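Start-of-season gas grill safety check, with my comments

Checked on May 16, 2021
Grill: Jultgate four-burner on a cart, 931 square inches of cooking space counting the warming rack
Fuel: propane, exchange tank
Where: back patio at the Fakbridge house

I do this every spring before the first cookout, and last year I started typing up what I found so I'd stop relying on the scribbles inside the pantry door. A few readers asked for the whole thing, so help yourselves! Each item gets OK, FIX or WATCH, and then I ramble a bit. Your manual beats my list anywhere the two disagree, and if you have natural gas plumbed in, the tank part won't apply to you at all.

Before touching anything

[x] Grill cold, all knobs off, tank valve closed. OK
I know, obvious. But I did find one knob sitting a hair past off, so now I push each one in and turn it all the way with my own hand instead of eyeballing it.

[x] Lid open and grill out in the fresh air. OK
The lid stays open for the leak test and for lighting, too. Gas can pool under a closed lid, and I like my eyebrows.

[x] Nobody smoking, no candles, fire pit out. OK

Where it stands

[x] Clear of siding, railings and anything hanging. WATCH
Last summer the grill crept closer and closer to the house every time it rained. I've rolled it back out to the middle of the patio, well past the distance my manual asks for. The umbrella moved too. The tomato trellis is the thing to watch, because by July it'll be leaning out over everything.

[x] Level, both locking casters locked. FIX (done)
One caster was so packed with grit that the lock wouldn't bite. Old toothbrush, a squirt of water, and it clicks again. Give the cart a good shove after you lock it. If it rolls, it isn't locked.

[x] Cart bolts snug, side shelves solid. OK
I went around with a hex key and got a quarter turn out of two of them on the left shelf. That's the shelf where the heavy cast iron goes, so I was glad I looked.

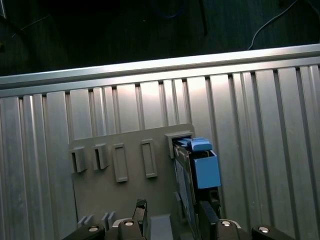 Ribbed aluminum with a smooth rail along the edge.

Tank

[x] No dents, gouges or deep rust. OK
Surface rust on the foot ring only. I wouldn't hook up a tank with a real dent in it, no matter how full it is. The exchange place will take it.

[x] Date on the collar still good. OK
Look for the stamped month and year. Mine has a good while left. If yours is past due, swap it and forget about it.

[x] Tank upright and strapped in its spot. OK

[x] Spare tank NOT stored under the grill. FIX (done)
Guilty! I'd tucked the spare behind the cart door over the winter and completely forgotten it. It's now standing outdoors along the fence, in the shade, with the plug back in the valve. Never in the garage, never in the shed, and please never in the basement.

Hose and regulator

[x] Hose not cracked, chewed or kinked. FIX (replaced)
Big one this year. I bent the hose gently along its length and found little cracks near the regulator end, plus what looked a lot like tooth marks (squirrels, I'm looking at you). I ordered a new hose and regulator from Chaimongkol Grill Parts, and it went on in less time than it took me to find my wrench. Match the part to your own model number, and don't patch a gas hose with tape. Ever.
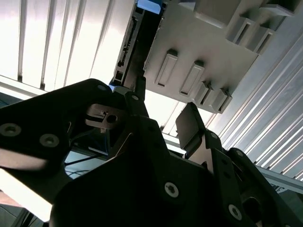 While I had everything apart I also checked how the new hose hangs. It should make a lazy curve with no part of it touching the firebox or sitting under the grease tray. Mine wanted to swing over toward the hot side, so I used the clip that came with the cart, which had been dangling unused since the day I put the thing together.

[x] Regulator connection hand tight, threads clean. OK
Hand tight is all mine calls for. If it goes on crooked, back it off and start again.

[x] Leak test. OK on second try
Dish soap and water, half and half, in a spray bottle. Burner knobs off, tank valve open, then wet down every connection plus the whole hose and watch for bubbles that grow. I got a small stream of them at the tank connection. Closed the valve, took it off, wiped it, put it back on, sprayed again, no bubbles. If you can't get them to stop, shut the tank off and have somebody qualified look at it. And if you smell gas and the smell keeps coming with the valve closed, get away from it and call the fire department. Don't use a match to look for a leak. My uncle did that for years and I still can't believe he has a porch.

Burners and inside

[x] Burner tubes clear of webs and nests. FIX (done)
Spiders love the smell of propane, or so I've always been told, and they do love my burners. I pulled all four and ran a tube brush through each one, and a sad gray wad of web came out of the second. A blocked tube can push the flame back toward the knobs, so I'd do this one even if you skip the pretty stuff.

[x] Ports open, no rusted-through spots. WATCH
The far right burner has two ports that are starting to run together. It still lights evenly. I've put a new one on my shopping list and I'll look again in July.
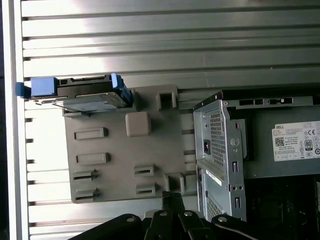

[x] Burners seated back over the valves. OK
Easy to get wrong when you're hungry and in a hurry. The open end of each tube has to sit over its valve, and then the pin or screw goes back in at the other end. I check them all from underneath with a flashlight.

[x] Heat shields in place, not burned through. OK
Scraped them with a plastic putty knife. They're ugly but sound.

[x] Grates scrubbed, no loose bristles. OK
I gave up on wire brushes and use the wooden Prado scraper now, and it has worn itself a nice set of grooves. If you stick with wire, wipe the grates with a damp cloth before food goes on. A bristle in a burger is an emergency room trip.

Grease

[x] Tray and cup emptied and washed. FIX (done)
Ugh. There was a layer in there from last fall that I could have carved my initials in. Old grease is what feeds most of the flare-ups I've had, and a proper grease fire is a whole different animal. I scrape the tray into a lined trash bag once it's stone cold, wash it with hot soapy water and dry it before it slides back. 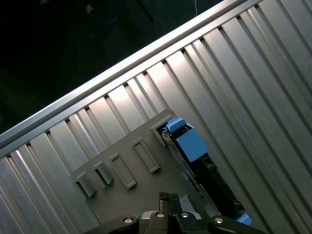 [x] Drip cup liner replaced. OK
Foil liners are fine. What I don't do is line the whole bottom of the firebox with foil, which blocks the airflow and catches grease where you don't want it.

Lighting it up

[x] Lights within a few seconds, lid open. OK
The igniter clicked on the first push. If yours doesn't catch, turn everything off, wait the five minutes, and then try again. Don't stand there clicking.

[x] Flames mostly blue, all burners even. OK
A bit of yellow at the tips doesn't bother me. Tall, lazy yellow flames would send me back to the burner tubes.

[x] Ran on high with the lid down for fifteen minutes, and I stayed put. OK
It smoked like crazy at first and then settled.

Within reach

[x] Fire extinguisher, gauge in the green. OK
It hangs just inside the back door, away from the grill itself, so I'd never have to reach across a fire to get it.

[x] Long tongs, long mitts, kids' line drawn. FIX
The mitts have a burn hole right in the thumb. New ones before next weekend. The chalk line on the patio needs redoing too, rain took it.

Still open: mitts, chalk, right-hand burner, trellis. Everything else is signed off, and I've got chicken thighs in the marinade.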